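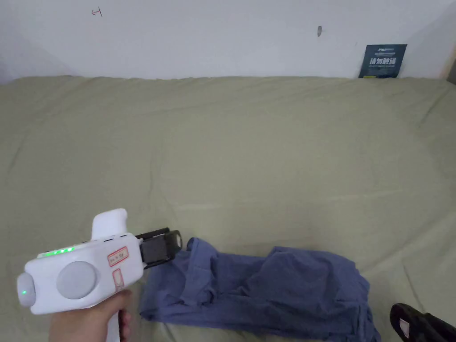 White hand-held gripper, four green indicator lights lit along the top edge.

1/ Notes on cold chain for the oral cholera vaccine round in Sumar district, August. Posting mainly for people planning similar rounds. Logistics only, no case data.

2/ Fixed store is at Krishnan, one ice-lined refrigerator and one chest freezer for packs. Everything past that point travels in cold boxes, then vaccine carriers on foot or by motorbike.

3/ Target was 2,000 people across 5 sites. Single-dose strategy, so no second round to catch the missed households. That changes how you plan the last day.

4/ Packs were conditioned at 5 a.m. Conditioned means you can hear water move when you shake the pack. Teams in a hurry skip this. OCV must not be frozen, and a pack straight out of the freezer will freeze the vials touching it.

5/ Afiq Pelupessy ran the store and would not release a carrier without a shake check and a signature. Slowed the morning departure. I'd keep it.

6/ Road to the two eastern sites was out past the ford. We split the load: one cold box stayed with the vehicle, carriers went across by canoe with Ayane Hoshino's team. Repacking at the bank is the weak point. Lid open, full sun, people asking for paperwork.

7/ Fix for that was a tarp and a rule -- one person opens the box, one person counts, everyone else stands back.

8/ Generator at Krishnan failed Friday night. The ILR held temperature with the lid closed until Jagadeesh Joseph got it going again. The chest freezer was the real problem, as soft packs meant a late start for two teams.

9/ If you have budget for one spare part, take a fuel filter. We had three spare thermometers and no fuel filter.

10/ Data: Tin-yau Yeh downloaded every logger at the end of each day and plotted them against the trip sheets. One carrier showed a warm excursion. Vial monitors on that lot were still at usable stage, the lot was set aside, and the supervisor made the call on it next morning.

11/ Waste. Empty plastic tubes are bulky and light and fill a vehicle quickly. We carried out 200 litres of bagged waste from the largest site. Budget the return trip as a full load, even though the vaccine is gone.

12/ Staffing: 60 vaccinators and recorders, mostly hired locally, one day of training. Recorders needed more time than vaccinators. Tally sheets by age group are harder than they look at the end of a hot day.

13/ Graham Lockwood asked whether passive long-hold boxes would remove the need for the freezer. For a round this short, probably. For routine immunisation out of the same store, no.

14/ Packing diagrams and the trip sheet template are with the Sumar logistics desk. Ask for the revised version, the first one has the columns for departure and arrival temperature reversed.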